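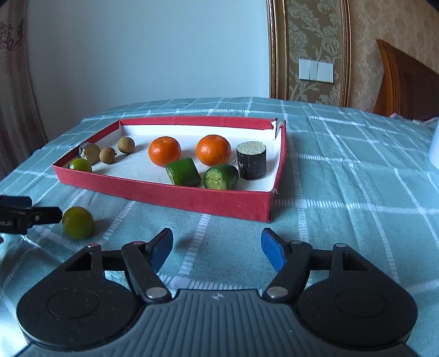
Rutedia : la coopérative Karimi modifie le calibrage des agrumes

27/07/2019 - La coopérative fruitière Karimi appliquera dès la prochaine campagne une nouvelle grille de calibrage aux mandarines livrées à la station de Rutedia. Le nombre de classes commerciales passe de quatre à trois et la tolérance de hors-calibre est fixée à 2 % par lot, contre 5 % auparavant.

La mesure fait suite à un essai mené en avril sur 944 lots. Les écarts constatés entre le tri à l'entrée et le contrôle au départ provenaient pour l'essentiel des fruits de petit diamètre.

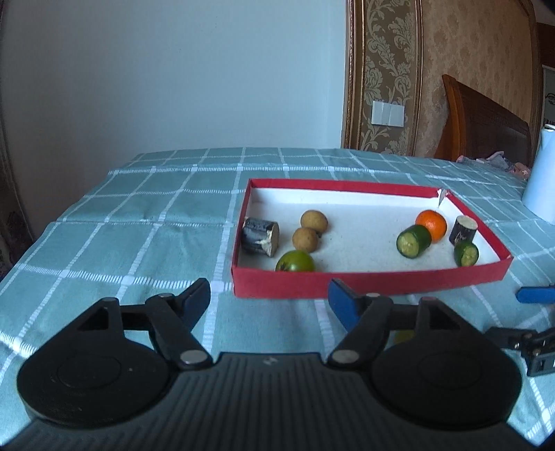 Les lots non conformes seront retriés aux frais du livreur dans un délai de 24 heures. Passé ce délai, ils seront déclassés et orientés vers l'unité de jus de Rinmont.

Le transporteur Ullberg, chargé des expéditions, adaptera ses bordereaux en conséquence. Les producteurs disposent de 30 jours pour transmettre leurs observations par écrit au service qualité de la coopérative.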